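Lokales > Haushalt & Umwelt
Lesezeit: 2 Minuten

Pustberg stellt Sammlung von Alttextilien um

Pustberg, 15. Mai 2021. Die Gemeinde Pustberg ordnet die Sammlung von Altkleidern und Haushaltstextilien neu. Die bisherigen Container an den Straßenecken werden abgezogen, stattdessen können Handtücher, Bettwäsche, Putztücher und Kleidung künftig am Wertstoffhof und an der Annahmestelle in der alten Molkerei abgegeben werden. Den Auftrag hat die Firma Hudec erhalten, die in der Nachbargemeinde bereits Papier und Altglas abholt. Der Vertrag läuft zunächst 2 Jahre.

Grund für die Umstellung ist der Zustand der Ware. In den Containern landeten nach Angaben der Gemeinde immer häufiger feuchte oder stark verschmutzte Stücke, dazu Hausmüll. Ein einziger nasser Sack genügt, damit der übrige Inhalt zu schimmeln beginnt. Der frühere Entsorger Darik hatte deshalb im November angekündigt, den Vertrag nicht zu verlängern. Seither standen mehrere Container zeitweise gesperrt, an der Bahnhofstraße lagen die Säcke daneben.

Peter Vávra, bei der Gemeinde für Abfallfragen zuständig, rechnet mit einer Menge von etwa 100 Tonnen im Jahr. Besonders schwierig sei die Haushaltswäsche. »Ein Hemd kann jemand anders noch tragen. Bei einem Handtuch, das fünf Jahre in der Küche hing, ist das meistens vorbei«, sagt er. Solche Stücke gehen an Betriebe, die daraus Putzlappen schneiden, oder in die Faserverwertung. Beides funktioniert nur mit trockener, sauberer Ware.
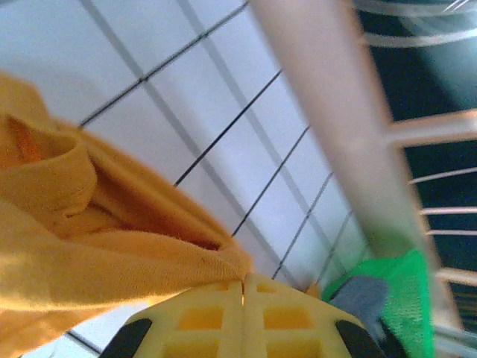 Was abgegeben werden kann

Angenommen werden gewaschene und vollständig getrocknete Textilien. Kleine Löcher und ausgefranste Kanten sind kein Hindernis, Öl, Farbe und Lösungsmittel dagegen schon. Putztücher, mit denen Lack oder Holzöl verarbeitet wurde, gehören zur Schadstoffsammlung – auch dann, wenn sie danach in der Maschine waren. Kissen und Federbetten nimmt die Annahmestelle getrennt entgegen, Matratzen gelten weiterhin als Sperrmüll. Teppichreste sind ausgeschlossen.

Die Gemeinde bittet darum, Haushaltstextilien und Kleidung in verschiedene Säcke zu packen. Schuhe müssen paarweise zusammengebunden sein. Durchsichtige Säcke gibt es kostenlos im Bürgerbüro, es können aber auch eigene verwendet werden. Schwarze Müllsäcke werden am Tor zurückgewiesen, weil das Personal den Inhalt nicht prüfen kann.

Wer die Stücke zusammenlegt, erleichtert die Sortierung. Vorgeschrieben ist es nicht. Bei Hudec wird jeder Sack geöffnet und von Hand durchgesehen, zerknüllte Ware braucht dabei länger. Frottee und Baumwolle kommen auf einen Stapel, Mischgewebe und Mikrofaser auf einen anderen.
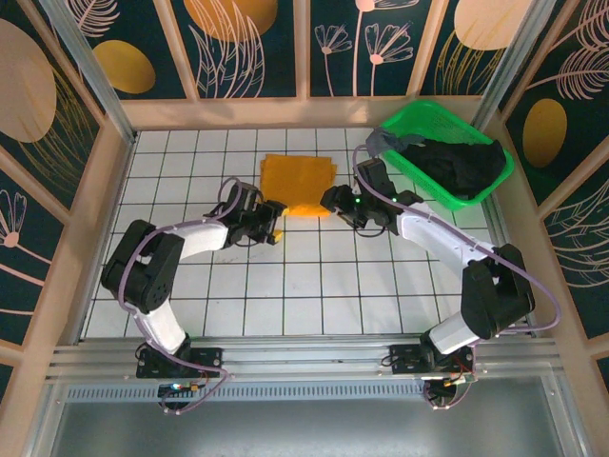

Kosten und Öffnungszeiten

Die Abgabe ist für Haushalte gebührenfrei. Gewerbliche Anlieferer wie Pensionen oder Friseurbetriebe zahlen 15 Euro je Kubikmeter und müssen sich vorher anmelden. Für den Umbau der Molkerei, vor allem für ein dichtes Dach über der Rampe, hat der Gemeinderat 3.000 Euro bewilligt. Der Beschluss fiel ohne Gegenstimme.

Die Annahmestelle öffnet zu denselben Zeiten wie der Wertstoffhof. Für Menschen, die nicht selbst fahren können, prüft die Gemeinde eine Abholung im Herbst und im Frühjahr. Vorbild ist die Partnerstadt Humcombe, wo Textilien zusammen mit dem Altpapier vor der Haustür eingesammelt werden. Ob sich das auf die Ortsteile am Hang übertragen lässt, ist offen, die Zufahrten sind dort für das Sammelfahrzeug von Hudec zu eng.

Die letzten Container sollen bis zum Ende der Sommerferien verschwinden. Bis dahin dürfen sie noch benutzt werden, sofern der Einwurf nicht verklebt ist. Säcke daneben abzustellen, gilt als unerlaubte Ablagerung und kann ein Bußgeld nach sich ziehen.

Schlagwörter: Abfall, Altkleider, Gemeinderat, Pustberg

Kommentare

Birkenweg
Und wer kein Auto hat, trägt die Säcke jetzt den Berg runter. Der Container bei uns war nie ein Problem, der an der Bahnhofstraße schon.

M. K.
Gilt das auch für Vorhänge? Steht nirgends.

Redaktion
@M. K.: Ja, Vorhänge werden angenommen, wenn Haken und Bleiband entfernt sind.

alterPustberger
Meine Mutter hat aus jedem alten Handtuch Waschlappen genäht und aus den Waschlappen Putzlappen. Da blieb für den Container nichts übrig. 15 Euro für die Pensionen finde ich übrigens in Ordnung.

Gitti
Das mit dem Lack wusste ich nicht, danke für den Hinweis. Die Tücher vom Gartenzaun liegen noch im Schuppen.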